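Tuesday, February 26, 2019

The gripper fault came back at Furambridge last week, so I'm writing it up while I still have the log open. The robot was partway through the Pelitard bathroom routine when the right-hand gripper reported closed and stayed that way. No error on screen. It went on driving with the wrong finger position stored, and the next move was planned on that.

I stopped it by hand and went through the wrist camera pictures. 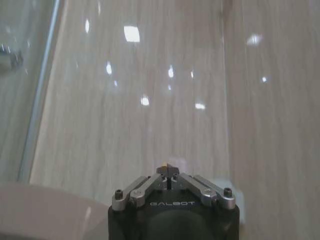
*Wrist camera, fingers nearly closed over the floor.*

The log had 1,878 lines for that run and 31 of them were the same position warning, filed at a level the display doesn't show. We set it that way in April to cut down the noise. That was my change and I've put it back.

A restart cleared it. I ran the open and close test 500 times on the bench and got 3 bad readings, all on closing. I suspect the encoder cable, but I haven't proved it.

What bothers me more is the arms. A bathroom leaves little room for a bad finger reading, with glass on one side and a toilet lid between the grippers. 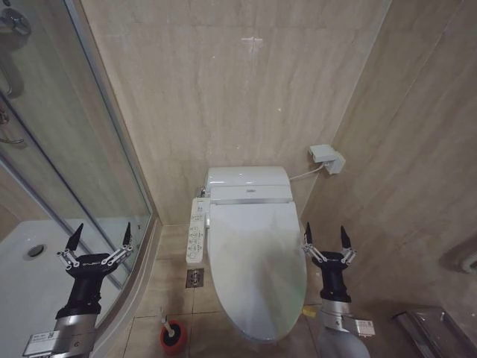

*Head camera view, both arms up, shower glass on the left.*

For now the Vudness controller halts both arms on the first position warning. It makes the routine slower. A new cable is on order from Magagula and I'll repeat the bench test when it's fitted.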